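Le bordereau

Le mémorandum anonyme portait la cote 358. Il était arrivé au service du courrier du palais de Numham en septembre, sans en-tête, sur papier administratif réglementaire. Il affirmait que le président signait des décrets dont il n'avait pas lu l'annexe.

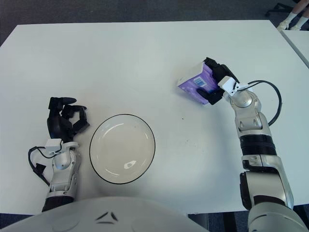 La procédure imposait un enregistrement sous deux heures. L'archiviste ouvrit le registre, inscrivit la cote, puis relut l'annexe du décret 3819. Elle transférait à la société Stimwood la gestion des listes électorales de la province – durée non précisée, clause de résiliation absente.
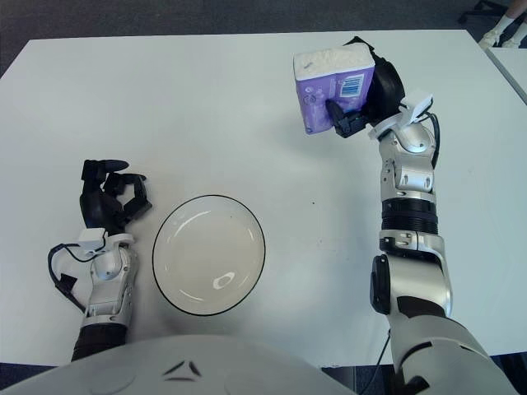
Qui pouvait suspendre un décret déjà signé ? Le greffe seul, pour vice de forme, et avant publication au bulletin.

Le bulletin partait à l'impression à 18 heures, en 400 exemplaires. L'archiviste compara la pagination de l'original et celle de la copie. Il manquait un paraphe au feuillet sept. 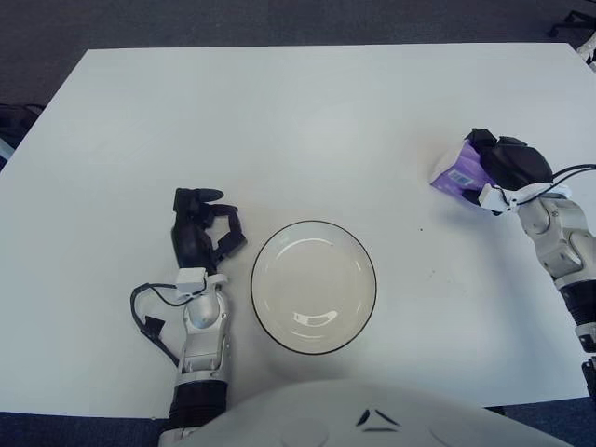
Le greffe fit répondre par téléphone qu'un paraphe manquant relevait de l'erreur matérielle, qu'une telle erreur se corrigeait après publication et que le cabinet attendait le texte. L'archiviste demanda une confirmation écrite. La ligne fut coupée.

À 17 h 40, il remplit un bordereau de rejet, motif quatre, et le joignit au dossier. 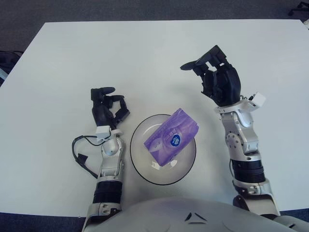
Le double fut classé avec le mémorandum, sous la même cote. L'archiviste reconnut alors, au bas des deux pièces, le décalage de la lettre « r » – celui de la machine du cabinet. Il referma le registre et rendit la clé au poste de garde.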